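### 3.2 Product pages and price notices

Skincare sold through third-party listings reaches the buyer by a longer route than skincare sold over a shop counter. A maker writes a description, a seller shortens it, and an affiliate page copies the shortened version and adds a notice saying when the price was last checked. By the time a shopper reads the page, the text about the cream and the text about the price may have been written months apart by people who have never been in touch. This section deals with how we collected such pages for shaving balms and aftershave creams, and with what happened to the ingredient wording as it moved from one page to the next.

We began with the makers' own listings for two product lines, Zolero and Koech. Both are sold in tubes and jars, both are aimed mainly at men with dry or easily irritated skin, and both have a single official description for each product. These descriptions served as the reference text. We then searched for resellers' and affiliates' pages that named the same products, and kept a page if it carried at least one full sentence about what the product does or contains. Pages with only a title, a size and a price were dropped. The final set holds 2123 pages, of which 237 were sellers' own listings and the rest affiliate pages.

Searches were run on Friday afternoons through July. Pages that could be reached only after signing in were left out, as were pages in languages other than English. Where the same page turned up at two addresses we kept the one that loaded first and noted the other.

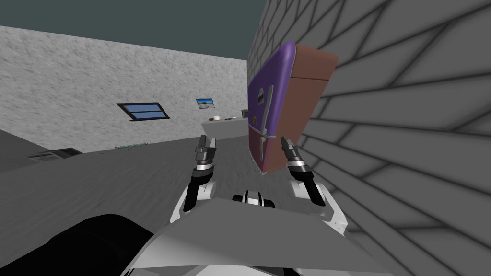 **Figure 3.** Rendered interior with a purple-fronted refrigerator leaning against a tiled grey wall.

Each page was split into sentences, and each sentence was matched to the nearest sentence in the reference text. A match was marked as exact, shortened, reworded or unsupported. "Unsupported" means that the sentence makes a claim for which we could find no source in the official description. It does not mean that the claim is false. A balm described as good for razor bumps may well be good for razor bumps, but if the maker says only that it soothes the skin after shaving, the longer claim has come from somewhere else.

Marking was done by hand. Océane Bélanger marked the whole set, and a second reader marked 50 pages drawn at random. The two agreed on most sentences. Where they differed, the trouble was nearly always the line between shortened and reworded, and in the tables that follow those two groups are joined into one.

Size wording needed a rule of its own. One Koech balm is listed by the maker in millilitres, and resellers give it in fluid ounces, in grams or in both. We did not treat a change of unit as rewording provided the figure was converted correctly. Wrong conversions were logged separately and are not discussed further here. Scent names were left alone for the same reason: "cedar" and "cedarwood" appear side by side on a single page often enough that marking them would have told us little about who copied what.

### 3.3 Changes in the wording

Exact copying was common on the sellers' pages and less so on the affiliate pages. Affiliates tended to keep the opening sentence of the official text and then move away from it. The second sentence was the one most often cut, and in both product lines the second sentence is where the maker lists the main ingredients. A shopper who reads only the affiliate page will therefore learn that the cream is light and absorbs quickly, but may not learn that it contains lanolin or menthol. For a buyer with a known sensitivity this is the more useful half of the description.

Unsupported sentences fell mostly into two kinds. The first added a skin complaint to the list of things the product might help with: oily skin, flaking, blackheads, dark spots. The second added a length of time, such as "within a week" or "after the first use". We found no such promise in any of the official descriptions. Added complaints were more frequent for Zolero, perhaps because its official text is short and leaves the affiliate more space to fill.

Price notices changed very little. Nearly all of them used the same few sentences, with a date and a time set in the middle. On some pages the date in the notice was older than the newest customer comment by more than a year, and the notice still said the price was accurate as of that date, which is true in a narrow sense and not much help to the buyer. We recorded the gap between the date of the notice and the date of our visit for every page that gave one. A group of 40 affiliate pages gave a time zone but no date.
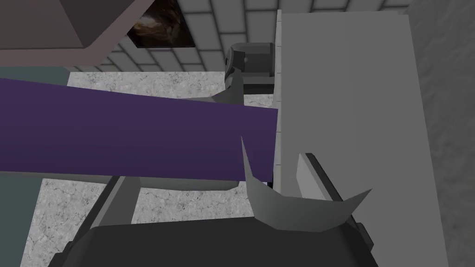 Stundport, July

The listings gathered for the Grirnell range were handled in a separate pass and are reported here only in outline. Grirnell sells a face wash, a balm and a beard oil, and it lets resellers write their own descriptions from a sheet of approved phrases. There is no single official text, so sentences were matched to the sheet instead. A sentence built from two approved phrases was counted as exact if both phrases were whole.

This made the matching quicker and the results harder to compare. A reseller who joins "for daily use" to "deep cleansing" has stayed within the sheet, although the sheet itself gives the first phrase to the balm and the second to the face wash. We marked such sentences with a note - "approved phrase, other product" - and left them out of the unsupported group. A stricter reader might put them back.

Ingredient lists survived better for Grirnell than for the other two lines. The sheet asks for the list to be placed last, after the directions, and most resellers did as asked. Where the list was missing, the directions were usually missing as well, which suggests that the page had been cut at a fixed length. We did not ask the resellers whether their page software sets such a limit.

Customer comments were saved with each page but not marked. They are used in Section 4, where we look at how often buyers repeat a claim from the page they bought through.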